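Notebook, Anutport hydro model, April
Entry 3, low reservoir case

Reran the Skolidier dispatch model with the lake held at minimum operating level. Inputs from Aranka Szilágyi.
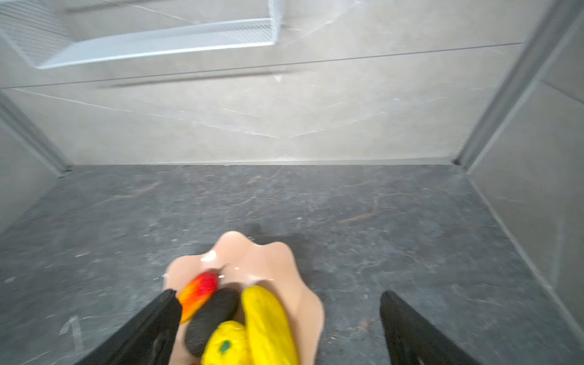
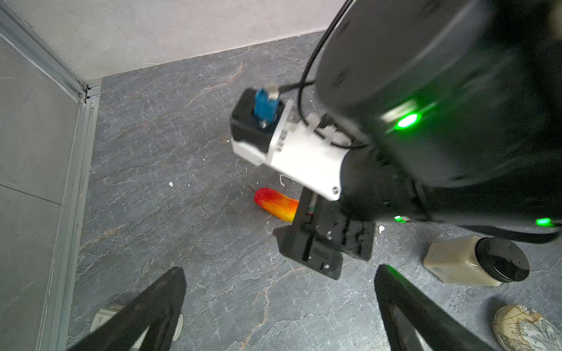
Page last changed: April, 16:40

Output at full gate is 564 kW, against 80 percent of that with unit 2 on its old runner curve. Intake loss was entered twice in the first run – fixed, old file deleted. Jedum feeder still trips in the model at evening peak if Sotomayor is offline.

Step count raised to 4,000, no change in result. To do: get the new snowpack table, check tailwater offset, rerun with both units.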